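Huncombe notebook, December
Friday, 8:40

Habit survey, second pass on the short-video block. Writing this down before the call with Benedek Lakatos at 2, mostly so I stop arguing with myself about the wording.

Where we are: 600 responses in, all from the adult panel. The questionnaire went out with three blocks, which were drinking, gambling apps and short video, each with the same set of harm items. The idea was to see whether people talk about losing an evening to their phone in the same terms they use for losing one at the bar. So far they do, more than I expected, but I don't trust it yet.

Problem 1. Item 8 ("I have used it to avoid something I needed to do") is picking up everybody. It reads fine for alcohol, where a yes means something. For short video a yes seems to mean the person owns a phone. Oláh says drop it from the scale and report it alone. I would keep it but add a follow-up on how often, and score only the follow-up. Leaving this open until the call.

Problem 2. Free text. I read 60 of the comments yesterday, picked by row number, no screening. Notes:

- Many people describe a bad period (a breakup, a layoff, a new baby) and the heavy use sits inside it. We can't tell from this which came first. The draft summary says "led to" in two spots. Change both to "was reported alongside."
- Several quit outright for a while and then went back at a lower level. The form has no place for that. They ticked "current user" and explained in the comments.
- Shame comes up a lot more in the gambling comments than in the video ones. For drinking it's mixed, and the older respondents hardly mention it.
- A few objected to being asked at all. Fair enough. Keep those in the count.

Problem 3. The cutoff. Murkano's version of the scale calls anyone with 6 or more yes answers "at risk." They set it for gambling and I can't find any reason it should carry over. If we use it on the video block we get a headline number that I would not want to defend. My preference is to show the whole spread of scores and leave the label off. Benedek will want the label because Zemadent asked for one in the original request. I can live with a footnote if the chart goes first.

Something to watch in the write-up: we keep sliding between "a lot" and "too much." Time spent is in its own column. The harm items are separate. There are people in the file with long hours and no complaints, and people with short hours who say it is wrecking their sleep. The second group is small — don't build a paragraph on it — but it should get a sentence.

11:15. Reran the table without item 8. The order of the three blocks stays the same, gambling highest, then drinking, then video. The gap between drinking and video gets wider. Saved next to the old table, old one kept.

Asked Oláh to recode the sleep question, which was entered backwards for the paper forms. She had already caught it.

For the call:
- item 8, keep or drop
- label or no label
- wording of the "cut back" option for the next round
- who answers Zemadent about the deadline
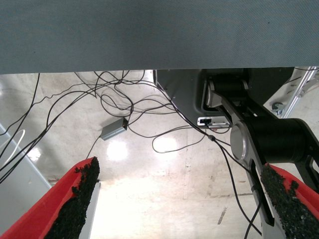
Friday, after the call

Item 8 stays, with the frequency follow-up, scored my way from the next round on. For this round it is reported separately, as Oláh wanted. No label in the main text. Benedek is writing to Zemadent himself.

Still to do: fix both "led to" lines, add "stopped and went back to it" as an answer option, send Oláh the list of rows I read so she can take a different set.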